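17 Nov 2020
By the Brestness Housing Research Unit

4. Floor color and tenant reports of dim rooms

The survey in Section 3 asked tenants to rate the light in each room of their home on the same day they filled in the meter card. We sent 290 forms to homes on the Flindach and Rinirden estates and got 273 back. The two estates were built by the same firm to almost the same plans. Window sizes match, and the ceilings are white in both. The main difference inside is the floor. Flindach homes were refitted with pale flooring over several winters, while most Rinirden homes still have the dark brown covering they were built with.

Tenants at Rinirden were more likely to call a room dim, and the gap was widest in rooms facing north. It was small in kitchens. We think this is partly a matter of worktops and cabinets, which hide a good share of the floor in a narrow kitchen, and partly that people in both estates leave the kitchen light on through most of the day.

Meter readings followed the same pattern with more scatter. A reading taken at table height near the window says little about the floor, and many tenants took theirs there even though the card asked for the middle of the room. We kept these readings in the full set but left them out of the room averages. Homes with heavy curtains were kept in, as the form did not ask how far the curtains were open.

Rugs were a further problem. A large dark rug on a pale floor can undo much of the effect we were looking for, and the form had only one box for floor color. Tenants with rugs filled it in different ways. Some gave the color of the rug, others the color of the floor under it, and a few wrote both in the margin. Where both were given we used whichever the tenant wrote first. A later form should ask about them separately.

Shade is also hard to judge by name. "Cream," "light gray" and "off-white" were all used for the same product in neighboring homes. For the analysis we reduced the answers to two groups, pale and dark, and treated any floor of the general lightness seen in Figure 2 as pale. Mid-brown wood was placed with the dark group.

Figure 2. Pale floor.

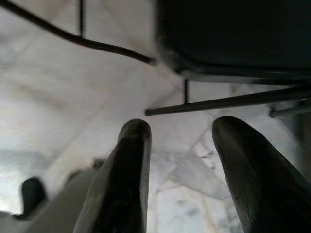
The two-group split loses detail, but it held up when a second reader sorted the forms again without seeing the first set of labels. Most disagreements came from homes with patterned tile, and moving all of those from one group to the other did not change the direction of any result. It did narrow the gap for bedrooms.

We did not find that tenants with pale floors used fewer hours of electric light. The Magalhães method, which we used to estimate yearly lighting hours from a short diary, gave a figure close to 900 for living rooms on both estates. Habit may matter more here than the light level itself. Several tenants wrote that they switch the lamp on when they come home, whatever the time of year.

Related items
Section 3: Survey form and meter card
Section 5: Window cleaning and daylight in upper-floor homes
Rinirden refit: notes on floor covering and noise
Lighting diaries: a short guide to the Magalhães method

Last updated: November 2020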